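Home demos FAQ – Plemo hand tools

Last tidied in May. Written by Selma Berisha, mostly between calls, so bear with. If your question isn't on here, message the collectors' channel and I'll add it.

What am I meant to be doing, in one line?

Doing a normal household job with the two grippers in your hands, so the arm at Sterkberg can learn it later. You're the teacher. No robot in your house.

Do I need to know anything about robots?

No. If you can fold a jumper you're over qualified. Squeeze to close, let go to open. Ten minutes and it feels fine.

Is this the same as the remote control work?

No, different team. Remote control = you sit at the Kolev desk, headset on, moving a real arm in another room. Hand demos = you hold the tools yourself, at home. Same tasks a lot of the time, different sign-up. You can do both but not in the same week, the timesheets can't cope.

Why by hand at all, if you've got remote control?

Speed mainly. Cloth is slow over the link. You can't feel it, there's a lag, people overshoot and drag the sheet off. By hand you get the same fold in a fraction of the time and the movement looks natural. We still want remote runs for checking, just fewer.

Which room should I use?

Any. Bedroom is good for clothes. Use the bed as your table, it's the right sort of height for most people and you can walk round at least one side.

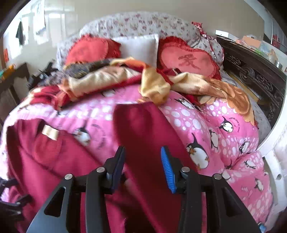
Leave the room as you live in it. Please do not strip everything back to a plain sheet. Patterned bedding, blankets, cushions, stuff on the side, all fine and all wanted. The first batch of demos was 922 runs on the same grey table and the arm went to pieces the moment it saw a flowery duvet. Lesson learnt.

So I don't tidy up?

Clear what you'd trip over. Put away post, bank letters, photos of people, anything with your address on. Otherwise leave it.

What counts as one demo?

Start: garment down, both grippers open, hands still for a second. End: garment how you want it, both grippers open again, hands still. Everything between is the demo. Don't stop halfway to answer the door and then carry on, just bin it and start over.

How many do you want from me?

20 per garment, then change garment. More than that and everyone gets sloppy, me included.

Do I have to fold it the same way every time?

Same finished shape, yes. Same start, no. Drop it, throw it, turn it inside out, leave a sleeve stuck under. If all your starts look alike the arm only learns that one start.

One hand or two?

Two for anything bigger than a tea towel. One holds, one moves, then swap. Try not to have both tools grabbing the same corner, they click together and the tracking hops about.

Where do I pinch?

Edge or hem. Come in low, jaws open, one finger under the cloth and one over, close, lift. Pinching from straight above in the middle of the fabric does work but you pick up whatever is underneath too. Fleece is the worst for this, it comes up every time.

I keep picking up the blanket with the garment. Is the demo ruined?

Not if you sort it out. Let go, shake it free, go again, keep recording. We like those. Ankica Lazarević on the training side asks for more of them every single week, because the arm makes that exact mistake and has to see somebody getting out of it. Out of the last 913 runs we kept, a fair few had a fumble in them.

Can I use my actual fingers for a second?

No. Not even to flatten a collar. If the tool can't do it, leave it undone. Bare hands on the cloth = run gets dropped, no pay for that one, sorry.

What about the light?

Daylight is fine. Strong sun across the bed is fine in moderation, but if half the garment has gone white on the preview then draw the curtian a bit or come back later. Mixed is good: some in the morning, some with the lamp on.

Dark clothes on a bright background, or the other way?

Both. Plain dark cloth is harder than it sounds, the folds hardly show up. Go slower with it and let each crease settle before the next move.

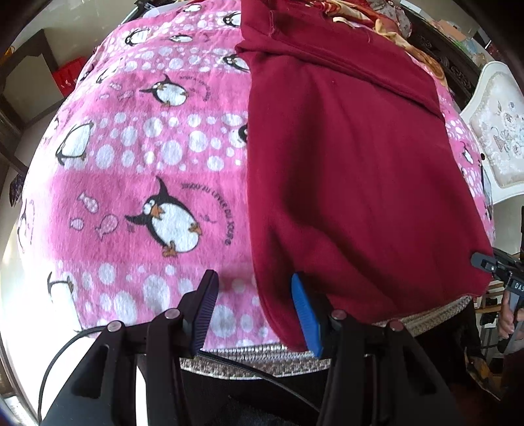
Slower means slower hands, not long pauses. Pauses over two seconds get trimmed anyway and the trimming sometimes takes a bit of the fold with it.

My cable keeps getting in the way.

Run it down your forearm and clip it at the elbow, there's a clip in the pouch. A cable lying on the bed is ok, a cable hooked under the garment isn't.

Finger pads are slipping / coming loose.

Wipe with a damp cloth, let them dry. If still slipping ask for a new pair. Don't glue them. Two people have glued them.

The Fadari app says "tracking lost". Now what?

Put both tools down, wait for the green tick, pick up again. Usually it's from waving a tool too close to a mirror or glass door. If it happens three times in a row restart the app. It won't lose saved runs.

How long does a session take?

Most people do a garment in an hour with a brew in the middle. Stop if your wrists ache. Really, stop.

When does it upload?

Overnight on wifi, leave the tools on charge. Needs a decent bit of space on the phone. The longest queue I've seen was 455 runs from someone who hadn't plugged in for ages, please dont.

Who sees the recordings?

Ankica's team and the two checkers. You can ask for any run to be deleted, give the run number and time of day and it's gone by the next morning.

What's next after clothes?

Pillowcases, then duvet covers. God help us all. Sign-up for those isn't open yet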